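Letwood Automation Lab
The Letwood lab has completed the first part of its comparison of two gripper fingertip sets, Hesberg and Prestard, for use on soft goods. A short summary follows in this thread. (1/9)

Letwood Automation Lab
The test item is a red-and-white patterned cloth on a gridded gray surface. Fabric was chosen over rigid parts because small differences in fingertip shape matter more when the item can bend and bunch. (2/9)

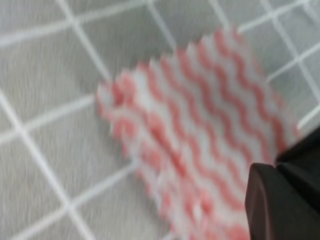
Each fingertip set was scheduled for 280 grasp attempts under the same controller settings. Closing speed and force limits were fixed before the first attempt and were not adjusted between sets. (3/9)

Letwood Automation Lab
Two-arm work is scored separately. A cloth held from both sides can be pulled out of shape by a small timing error between arms, and that error belongs to the controller, whichever fingertip is fitted. (4/9)
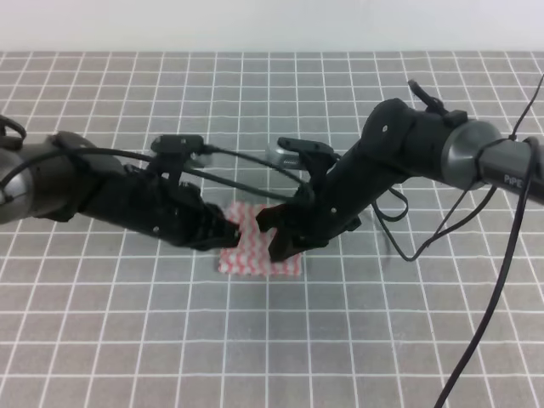

Kamol Jaidee
Were both arms run from one clock, or did each controller keep its own time? We saw a lag of 30 milliseconds between arms on a similar setup, and it spoiled our fingertip results until we corrected for it.

Letwood Automation Lab
Thank you for the question. Both arms take commands from one clock. The logs are being checked for lag on the receiving side, and the result will be included in the September report. (5/9)

Letwood Automation Lab
On cameras: wrist views were more useful than the fixed view for judging how close a fingertip was to the edge of the fabric. They were less useful during fast moves, when blur made the edge hard to find. The fixed view remains our reference for the position of both arms. (6/9)
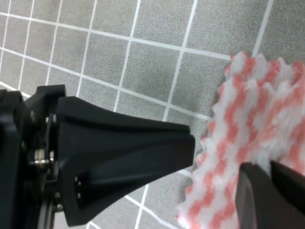
The Prestard set gave the better result on single-layer edges. The Hesberg set did better on folds, where its wider contact face was less likely to let the top layer slide. At this stage the lab does not recommend one set over the other for general use. (7/9)

Letwood Automation Lab
Wear remains an open question. Both sets will be inspected after 600 cycles and again after 2,000, with the same cloth type throughout. Any change in grip surface will be recorded before cleaning. (8/9)

Letwood Automation Lab
Groups wishing to compare methods may request the test sheet by replying to this thread. Please state the arm model, the fingertip material and the camera positions in use. (9/9)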